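Small consumables on shared worktops: staples
Speaker notes, Velbridge site meeting, 16 Dec 2018

Slide 1. Scope

Say what the talk covers: staples, the staplers they go into, and the surface both end up on. Punches, clips and adhesive tape are in the October notes and will not be repeated. If asked about electric staplers, refer to the handout.

State the figures early. Over the year the Velbridge and Tetell sites ordered 1175 boxes of staples. Issue records account for 873 of them. The remainder were issued without a record, mislaid or thrown away part used, and the records do not allow these to be separated.

Pause here. People usually want to argue about the figures before hearing the method. Take one question and move on.

Slide 2. Single items on a clear surface

A plain white worktop makes a misplaced item easy to find. One small article, pink and silver, near the middle of a flat white surface, is picked out at once by colour. The same article in a grey drawer among other grey articles would take a good deal longer to find. Recommend light, plain surfaces for any point where staplers and refills are handed over. Glare is the drawback and comes up again on slide 5.

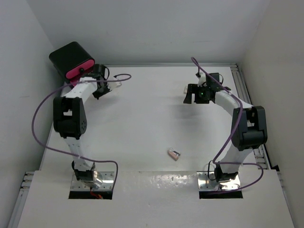
Slide 3. Reading a staple size

Most of the room will know this. Keep it short.

The usual marking is two numbers with a stroke between them. The first relates to the wire, and a higher number means a finer wire. The second is the leg length in millimetres. A 24/6 and a 26/6 have the same leg, but the 26 is made of thinner wire. Many desk staplers accept both. Compact staplers often accept neither, as they take a narrower staple altogether.

Point out that leg length sets the thickness of paper that can be held. A leg that is too short does not clinch. A leg that is too long overlaps or folds back through the sheet, and the reader finds it with a thumb.

Heavy-duty staples in the 23 series are a separate matter. They belong with the large machine in the print room and should not be kept in desk drawers.

Slide 4. Identifying a box

Ask the audience how they would identify a box if they could not read the language on it. Allow a minute.

Expected answers: the drawing, the numbers, a sample from inside. All three are valid. On a box with 订书钉 on the face (the Chinese for staples), the outline of a single staple beside the characters and the grey drawing of a strip further down are enough to say what it holds. Neither drawing gives the size. Size has to come from printed numbers or from a staple laid against a known one.

Then the condition of the box. Card wears first at the edges and corners. Once a corner goes pale and frayed, transfer the contents to a rigid tub and copy the size on to the lid before discarding the card. Loose strips without a size marking are the main cause of jams in the Ursu desk stapler, which will accept a strip slightly too narrow and then feed it at an angle.

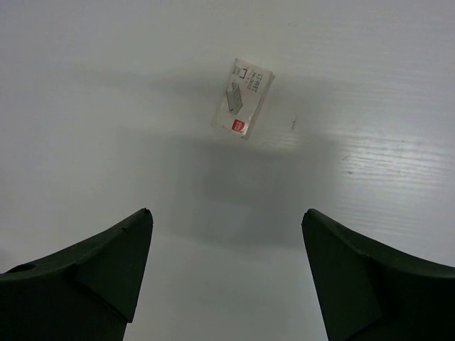

Copy the marking exactly as printed. Do not write "standard" or "normal". The Tetell store had three tubs marked "standard", holding two different sizes.

Slide 5. Surface and lighting

Two points. A pale top with a fine grain shows streaks and scratches where light reflects off it, and a bright staple lying in that area is hard to see. A soft shadow is less of a problem than a reflection. Place the refill tray on the matt side of the bench, away from the lamp.

Sweep towards a tray with a raised lip. Do not use the hand.

Slide 6. Trial at Juva

The Juva office kept one tub per size, one label per tub and a sheet for signing out. Jams were logged against the stapler and the staple size. The trial ran for 300 issues. Most logged jams had the wrong size loaded. The log does not show who loaded it and was not meant to.

If time is short, omit the table and read out the last line only.

Slide 7. Requests to sites

Mark tubs with both numbers.
Return part-used strips to the tub they came from.
Report any stapler that jams twice with the correct size.
Send the sign-out sheets in with the paper order.

Leave this slide up during questions. Spare labels are in the envelope by the door.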